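2019-09-11

Studio notebook, the Vilela short. Frame count stands at 3,000, of which I would show 146 to another human being. Tomás wants the heron to blink more. It blinks plenty.

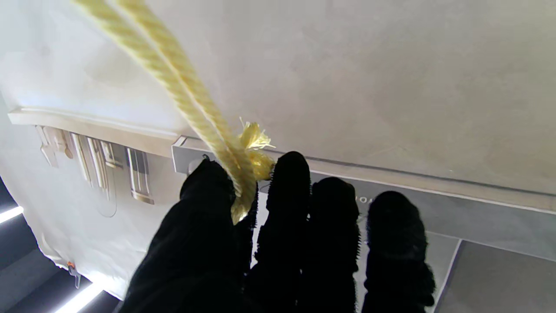 Tomás Morais
Animator and keeper of this notebook

Repainted cels 15 to 135 after the blue dried green. Rimura swear the batch is the same as January's — it is not.

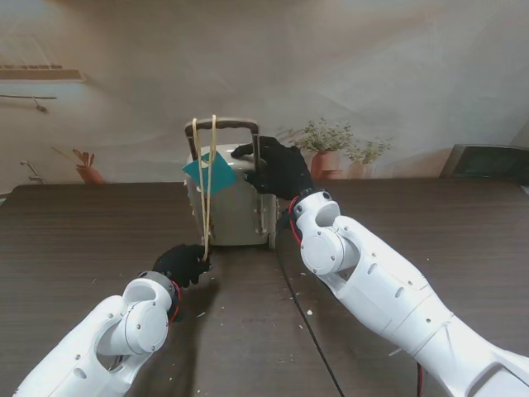
Cords over the suitcase handle.

Walk cycle still limps. Calling it character.

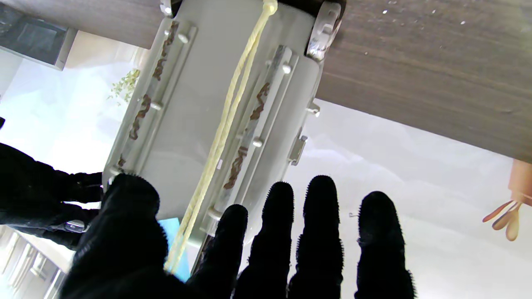
Pale rails, brown wavy strips, rope down the middle.

Ink test on the storm background: muddy, oddly good. Keep.

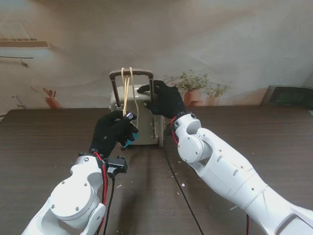 Doltomby Animation Workshop

Tomorrow: reshoot the pond, blink the heron.

Recent entries
Turkalus titles, second go
Mixing greys
Why the moon wobbles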